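Prulo to Retire the 40-Page Assembly Booklet, Keeps the Tiny Wrench

TRUVNESS, September. Prulo, the maker of flat-pack desks, shelves and other things that arrive in more pieces than expected, will stop printing its 40-page assembly booklet this fall. In its place, every box will contain a single folded sheet in plain English, with type large enough to read while kneeling.

The old booklet had no words in it at all. It relied on a cheerful round-headed figure who built an entire wardrobe over the course of several drawings without once looking for a missing dowel. The figure has been with the company from the start and will be allowed to leave quietly.

The decision follows a summer in which Prulo watched people put its furniture together. The company invited 246 households in the Truvness area to assemble a small bookcase at home, using the booklet, with an observer sitting nearby under strict orders not to help. Several observers have since asked not to be assigned to that sort of work again.

The study found that 200 of the households built at least one part of the bookcase backward. The usual offender was the back panel, whose finished side and unfinished side were shown in the drawings as two identical rectangles. Step 10, in which the figure appears to rotate the bookcase and also change hands, was understood in three separate ways, one of which produced a fairly good bench.

Prulo thanks all of the participants and has let them keep the furniture in whatever form it took.

The new sheet was written with Daten, a small firm that edits instructions for pressure cookers, tents and municipal parking permits. Daten began by asking Prulo to name the parts. Until this year the company called them by number, which worked well in the warehouse and poorly on a living room rug. The long screws are now called the long screws. The short screws are the short screws. A part formerly known as C-7 is called the thing that stops the shelf from tipping, after four rounds of review failed to produce anything better.

Some other changes customers will notice:

The number of people needed is printed on the outside of the box. Where the job takes two, it says two, and the second person is no longer drawn smiling.

Screws come in separate paper bags, one bag per step. If a bag is empty, the step is done. If the bag is full and the step is done, the sheet has a short paragraph about that.

Times are given as measured in people's homes. The Sithole desk, listed for years as a 40-minute job, is now listed as an evening.

The warning to read all instructions before starting has been moved to the end, where most customers were already finding it.

The small hex wrench stays. Prulo looked into dropping it and learned that customers have grown attached to theirs, or at least cannot bring themselves to throw one out. Households in the study owned a drawerful on average, and very few could find one when asked.

The first product to ship with the new sheet will be the Sithole desk, a pale wood table with squared edges and a cable hole that Prulo has finally agreed to put at the back. Shelves and bed frames follow over the winter. Wardrobes will come last, as the wardrobe sheet is still being tested and currently has a section headed "If the doors do not meet." 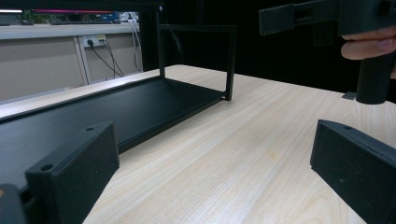 Sithole, reading over an early draft of the desk sheet, asked whether it might also tell people to put the legs on before inviting anyone to dinner, and whether the line about tightening everything at the end could be moved up, made bigger and possibly repeated. Prulo has done the first two. The request to repeat it is under discussion.

Customers who prefer the booklet may download it from the company's website, where it will remain available for all current products. Print it in color if possible. In black and white the arrows that mean "push" look exactly like the arrows that mean "stop pushing."

Anyone who already has a half-built Prulo item at home may request the new sheet by mail at no charge. Please give the name of the product, or, if the name is no longer certain, describe what it looks like at present. The help line opens at 10 a.m. and now stays open until 9 p.m., the hour at which calls have traditionally become the most heated.

About Prulo
Prulo designs and sells home furniture for assembly by the customer. Its offices in Truvness are furnished entirely with its own products, one of which leans.

Press contact
Prulo Press Office, Truvness. Samples of the new sheet are available on request, flat or folded.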